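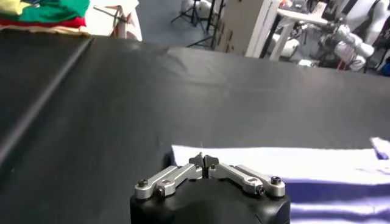
Ziad Matar would like it known that folding is easy and letting go is hard. He had spent his first morning at Loduner trying to put down the corner of a striped cloth using a pair of robot fingers, and it clung on, he told us, like a toddler at the school gate.

He's one of 15 people taking part in the new hand-guiding sessions at the Loduner workshop, where the Grodeo team is teaching its robot arms to deal with laundry. The idea is lovely and simple. You don't write the robot a list of instructions. You take hold of it, or of a set of controls that it copies, and you do the job yourself while it records every movement. Then you do it again, and again, with the cloth lying a bit differently each time.

We went along on 15th July and ended up staying far longer than we'd planned!

The work is done on a black surface, with a gripper that has two small pointed fingertips. Purple and white stripes turn out to be a popular choice among the people at the controls, who say it's much easier to see which way the cloth is lying when there's a pattern to follow. Black on black, according to Suha Bataineh, is "for the brave".

Bataineh runs the sessions and has a good eye for what makes a useful demonstration. Slow is fine. Stopping dead halfway is less fine, as the robot may learn to stop there too. If you miss the edge on your first go, she wants you to carry on and pick it up on the second, just as you would at home, so that the robot also gets to see what a recovery looks like. The only runs she throws out are the ones where someone has reached in and moved the cloth with their own hand. (It's very tempting. We did it within a minute.)

There are two ways to teach. In the first, you hold the arm itself and steer it through the air, and you can feel through your wrist when it's reaching too far. In the second, you sit at a desk with a pair of handles and the arm follows what you do. Matar prefers the desk. Others swear by the first, especially for the opening move, when the fingertips have to slide in beside the edge of the cloth and close on a single layer without scooping up a second one.

That opening move gets more attention than anything else. The team wants 200 good runs of it before going on to the fold, and by the time we left they had 19 from that day's group. Bataineh seemed very happy with this. The earliest sessions, back in February, were mostly spent arguing about how hard the fingers should squeeze.

New starters begin with something flat and small. Once they can lift one corner, carry it across and set it down without dragging the rest along, they go on to shirts, and sleeves are a whole world of trouble. One person's way of tucking a sleeve can be quite unlike the next person's, and there was a lively debate over tea as to whether the robot should be shown one method or all of them. Bataineh is for all of them, at least for now. Matar thinks it should learn his, naturally.

What struck us most was how quickly people improve. Matar's early attempts took ages, with a lot of hovering. After lunch he was going straight to the corner, pinching, lifting and laying it over in one smooth sweep, and the people waiting their turn gave him a cheer.

The recordings will be used to train the arm to try the pick-up without anyone guiding it, and the group will be asked back to watch and to step in at the controls whenever it gets stuck. Those corrections are saved as well and go into the next round of training.

Sessions last 2 hours and no experience with robots is needed. Long sleeves should be rolled up and rings and bracelets left off. To put your name down, ask for Suha at the Loduner front desk. Towels start next month.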